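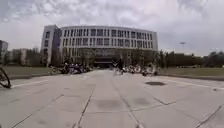
Plemon's open day was my first proper look round the campus, and I'd happily go again. I took the early train and got there in September drizzle, a good 23 minutes before the doors opened, so I had a wander. The big building with the curved front is lovely to walk towards, all those tall narrow windows in their grid and the thin trees lined up before it — I slowed right down on the paving to enjoy it.

Trilok Sachdeva led our group and clearly loves the place. He took us through the reading rooms (up to 75 people at a time, and so quiet!) and then the model workshop, where I could have stayed all afternoon.

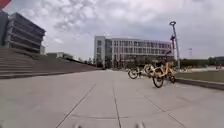
After the workshop we had tea and a talk on how the outdoor spaces were planned, with plenty of questions about the long flight of steps. I'd have liked more on the planting, but Trilok has promised a garden walk next time. Bring decent shoes, because you'll cover a lot of ground.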